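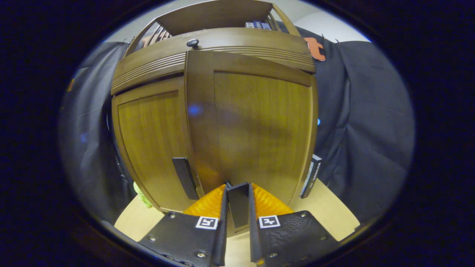 Small two-door cabinet with an open upper compartment and a grooved band above the doors.

Small cabinets and how they fail

By Yaqin Xie

Tabletop cabinets are bought for their doors and discarded on account of them. The carcass seldom gives trouble. Gus Crenshaw runs a repair bench in Rasville and keeps a job book, now at entry 3915, in which the commonest fault is listed simply as "door, left".

The usual cause is the handle. A long bar handle gives the user more than one place to pull, and most people take hold near the top. The load then goes into the upper hinge, the screws work in their holes and the door drops until it rubs. Crenshaw plugs the old holes with hardwood, leaves the glue overnight and drills again at a smaller diameter. He does not fit longer screws, which tend to come through the face of a thin frame.

Framed doors have a second problem. The centre panel should sit in its groove without glue so that it can move with the seasons. Where a previous owner has glued it to stop a rattle, the frame opens at the corners, normally by April, when the heating goes off. Such a door has to be taken apart. Crenshaw allows 5 mm of groove on each side and packs the rattle with a sliver of cork.

Open compartments with spindles at the side are harder to clean than to mend. Dust collects at the foot of each spindle and sets hard if polish is applied over it. A dry hog-hair brush comes first, then a cloth barely damp. Carved grooves are treated the same way, working along the cut. Wax should be kept out of them.

Round knobs loosen more than bar handles because they turn in the hand. A fibre washer behind the knob cures most cases.

Weight matters in the top compartment. Spyros Konstantinidis, who makes small cabinets under the name Grurnia, loads a sample of each pattern to 8 kg and measures the sag at the front rail after 100 hours. Small boxes of tea or medicine are well within that. Jars are better kept behind the doors, on the floor of the cabinet.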